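Alora Makers' Circle
Minutes of the March meeting — demonstration evening 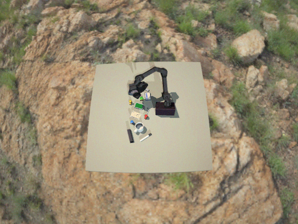

The simulated arm and tabletop, with the four colored pieces, cards, mug and marker.

Meeting opened at 7:00 p.m. in the upstairs room at Grabner Hall. Minutes of the February meeting were read and approved with one correction (the soldering class runs two evenings, not one).

1. Welcome to visitors

The chair welcomed 2 visitors from Voltent, who brought their simulation setup to show us, and the families who came along for the demonstration. It was lovely to see so many new faces, and several of them stayed right through the regular business, which says a lot for their patience!

2. Demonstration: tabletop arm in simulation

The visitors explained that everything we would see was running on a computer. The arm, the table and the things on it are all modeled, so a new routine can be tried out, broken and tried again before anyone goes near a motor. They call the program Cillel. It runs on an ordinary desktop machine, which pleased those of us who have been eyeing the club budget.

The practice table is a plain pale square set down in the middle of orange rocks and grass. One of the younger guests asked if it was supposed to be Mars, and was told that Mars would need less grass. The visitors said the background can be swapped for others and that they like to change it often, so that the software learns to pay attention to the objects and ignore whatever is behind them. Members found this very interesting and the discussion ran on for quite a while.

The objects were small household and game-like things: four little colored pieces (green, yellow, red and blue), a couple of cards, a white mug, a marker and a few others. The four pieces are close to one another in size, so color is the handiest way to ask for one of them. The mug drew the most questions. A member who has built two hobby arms of his own wanted to know whether it is better to go for the handle or the rim. The answer was that both can be taught, and that handles are harder than they look when the mug may be turned any which way.

The visitors then ran a set of 20 practice attempts with the layout changed each time. The audience was invited to call out which piece the arm should go for next, and the children took over this job almost at once. There was cheering. There was also some groaning, and the visitors were very good-humored about the misses and replayed a few of them slowly so we could see where the approach went wrong.

Points from the questions afterward:

Shadows. A member asked if the dark shadows beside the pieces confuse the software. The visitors said they can, and that they vary the lighting on purpose for that reason.

Speed. The simulation can run faster than real time when nobody needs to watch it. Their longest unattended session so far was 1333 attempts, left going overnight.

Moving to a real arm. This is the hard part, they said. Friction and soft or bendy objects are difficult to model well. They suggested that the club begin with stiff, simple shapes.

Cost. No figure was given for a full setup. The visitors advised us to spend time in simulation first and buy hardware later.

Age. The youngest person to try the controls was 9, and she did better than the secretary.

The chair thanked the visitors warmly and the room gave them a long round of applause. This was one of the best evenings we have had, and the secretary would like that recorded.

3. Follow-up from the demonstration

Agreed that the club will set up a simulation corner on the old desktop by the window. The equipment group will check whether its graphics card is good enough and report back next month.

Agreed to ask Voltent for a return visit in the fall, with a hands-on session if they are willing. Secretary to write.

A suggestion to hold a friendly contest — fastest tidy-up of a pretend table — was received with enthusiasm. Rules to be worked out by whoever turns up at the next build night.

4. Regular business

Room booking: Grabner Hall has confirmed our usual slot through June.

Tools: the small bench vise is still missing. Please look in your trunks.

3D printer: working again after a new nozzle. The sign-up sheet is back on the door. Please write your name so that it can be read.

Dues: reminders will go out before the next meeting.

5. Any other business

A member offered a box of assorted servos, free to anyone who will use them. All were gone by the end of the coffee break.

It was asked whether the coffee could be stronger. Noted.

Meeting closed at 9:10 p.m. Next meeting at the usual time and place. Bring a laptop if you would like help getting started with simulation.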